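Put it on paper

Our dog had a tooth out in May. When I went to pick her up, the woman at the desk told me that the aftercare notes were in Vetport, the app the clinic in Skolmont has used since last year. I asked whether she could print them. She said they didn't do that anymore, but the notes were very clear and I could find them under Documents.

The notes were clear. They were also on my phone, and my phone was in my pocket while I held a drowsy dog, a bag of soft food and two kinds of pills. When we got home my wife needed the same notes and didn't have the login. My son, who was going to do the noon dose, didn't have it either. By evening I had copied the whole thing onto the back of an envelope and stuck it to the refrigerator, where it stayed for 12 days and was read by everyone in the house.

I think any business or office that gives people instructions for a job they must do at home should hand those instructions over on paper. It can have an app too. The paper should come without asking and without a fee.

The usual answer is that people like me are old and set in our ways. I am 61, so I'll take the first half. But I use my phone for maps, for the bank, for the weather and for talking to my sister, and I wouldn't go back on any of those. My complaint is with one kind of text. Steps that have to be followed while the hands are doing something else are a poor fit for a screen that goes dark, asks for a thumbprint and scrolls when touched by a sleeve.

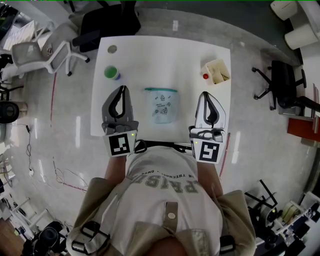

Who is reading

An app assumes one reader. It has one account, one password and one person who gets the reminders. Very few jobs in a home work that way. A dose gets given by whoever is in. The boiler gets reset by whoever is cold. My mother's leg was bandaged by three of us in turn and by a neighbor on Thursdays, and the sheet from the hospital lived on top of the bread box, where all four of us could find it.

That sheet had our notes on it as well. My brother wrote the times down the left side. The neighbor drew an arrow where the printed drawing had confused her. When the nurse came she read our marks before she read anything else, and she changed one of the steps with a pen, on the spot, and put her initials next to it. I have looked through Vetport and I can't find a way to do any of that. There's a box for sending the clinic a message, and the reply comes in one to two working days.

The same hospital now uses something called Bedside. Yasaman Heydari, who has been a ward nurse there a long time, told me she likes it for test results and dislikes it for going-home instructions. Patients nod at the screen, she said, and then ask her to write it down. She does. She writes it on whatever is handy, and it takes her longer than the printed sheet used to.

The money

The case for dropping paper is nearly always made in terms of cost, so it's fair to look at that. Our town library prints at cost for local groups, and 2,000 single sheets came to less than our garden club spends on its fall lunch. A small clinic might send home 300 animals a month. I don't believe the paper is what is breaking them.

What I think happens is that the app gets bought for some other reason, a good one, such as booking or billing. It comes with a place to put documents. Once the documents are in there, printing them looks like doing the job twice, and the printer at the front desk is old, and when it dies it isn't replaced. I doubt that anyone ever sat down and asked how a customer would read the page at home.

There's an argument about updates too. A paper sheet goes out of date and an app doesn't. I accept that for a drug warning. It carries little weight for the rest. The directions for resting a sprained ankle will hold until the ankle is better, and the way to fill a humidifier won't change while you own it. Updates can also do harm. The maker of our bread machine moved its manual online and then rearranged it, and the page number I had written inside the lid now leads to a section on gluten.

What I'd ask for

One sheet, both sides if needed, in type large enough to read from standing height. Steps numbered. A phone number at the bottom that a person answers. White space down one side for writing in. A date, so you know which sheet is the newer one when there are two.

Ghorbani, the pharmacy on the hill road, still does this. Each new prescription comes with a half sheet folded into the bag, and the pharmacist circles the line that matters for you while you stand there. They have an app as well, and I use it to order refills. I've never felt the two were in conflict. Going in there takes me seven minutes longer than the drive-through across the road, and I go in anyway.

The circle is worth a good deal. It shows that somebody read the sheet with me in mind, and it shows me where to look at six in the morning. A file that went to every customer at once can't have that on it.

I know paper gets lost. So do passwords. I know some people can't read small print, and for them a phone that enlarges the words or reads them out loud is a real help that I wouldn't want taken away. Others have no smartphone or have one with a cracked screen and no minutes on it, and they tend to be left out of the talk about convenience. Handing over both covers nearly everyone.

I read an earlier version of this piece to our Tuesday group, expecting everyone to nod. Most did.
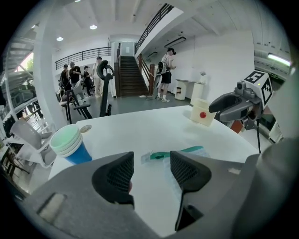
Benoît Lemaire did not. He said I was describing a bad app and blaming all of them, and that a page with a print button, open to anyone with the link and no login, would give me nine tenths of what I was after. He also said that he had thrown out a drawer full of leaflets last winter and hadn't missed one.

He has a point about the login. If Vetport would send a plain page that my wife and son could open, I'd be less cross with it. I would still want the sheet handed to me at the desk with the dog.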